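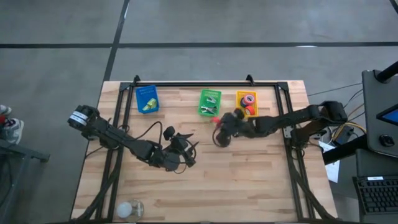 Blue, green and yellow, on the butcher block.

Print this post | E-mail this to a friend

I have owned tape all my adult life and have never once been able to find any. Last February I bought three rolls in a single month, each time sure I was down to none, and then met all of them again behind the paint cans.

So now there are bins. Three small plastic ones, in a row along the far side of the bench, and the yellow one is for tape. Pink, navy and a red-orange that I can't remember choosing. I have no project that calls for pink tape. I expect I'll be using it on everything until I'm 66.

Green is for metal things, a category I'm proud of for how little thought went into it. If it's silver and I might need it, in it goes. My friend Heather Whitcombe, who sorts her screws by length, looked at this system and asked whether I was feeling all right.

Blue is the problem bin. Every sorting scheme I've tried has one – the place for whatever doesn't belong in the other places. At the moment it has a crumpled yellow-green something in it and sits a bit crooked, and I keep meaning to deal with both.

The bench top is the one part of all this I'd show to company. It's butcher block, pale strips with some pinkish-brown ones mixed in and a few dark streaks, and it cost me $300 plus a sore back. I oiled it on the first evening and then wouldn't let anyone set a mug on it for 6 days. Then I set a mug on it.

Next up is the drawer under the phone, which holds what I'd guess to be 2,000 twist ties and the manual for a toaster we gave away. I've looked at a fourth bin. They had it in red, but then I'd have to come up with another category.

E-mail this to a friend | Print this post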